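Notes pour l'intervention du 10 avril 2022 – rencontre des amateurs de vaisselle, Zudeten

Ouverture (deux minutes, pas plus)

Dire bonjour, remercier Gertraud Imhof pour la salle. Poser tout de suite la question : qu'est-ce qui nous fait croire qu'une tasse a été émaillée à la main ? Le catalogue Clakex parle d'« âme d'atelier ». Je voudrais qu'on me montre où elle se trouve. Faire passer la première vue et laisser les gens regarder sans commenter.

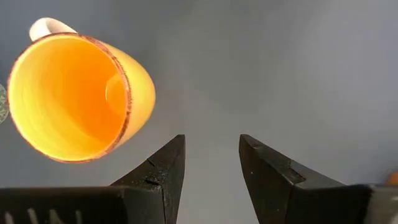
Le bord moucheté

Argument favori des vendeurs : le liseré brun, irrégulier, serait la trace du geste. Mouais. Un moucheté, ça se programme aussi. Rappeler la série Geddale, 500 pièces, toutes « uniques » d'après l'étiquette. Le jaune plus pâle d'un côté et ambré de l'autre ? Demander d'abord d'où vient la lumière avant de parler de cuisson.

Si quelqu'un objete que le bord a l'air ébréché : l'air, oui. Passer le doigt dessus, ensuite on discute.

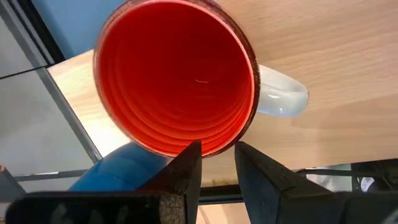

Les anneaux

Venons-en au tournage, sujet sur lequel on nous raconte le plus d'histoires. Xiao soutient depuis mars que des stries intérieures suffisent à prouver le tour. Je n'y crois pas – un moule peut très bien les reproduire. Les anneaux qui descendent vers le fond, sous l'émail rouge orangé, sont jolis et font penser à une spirale, d'accord. Ils ne disent rien de la main. Pour ma part, je retournerais la tasse et je regarderais le pied. Insister : anse blanche et intérieur vif, c'est un choix de décor, pas un certificat.

Questions de la salle. Garder 6 minutes. Ne pas se laisser entraîner sur les prix.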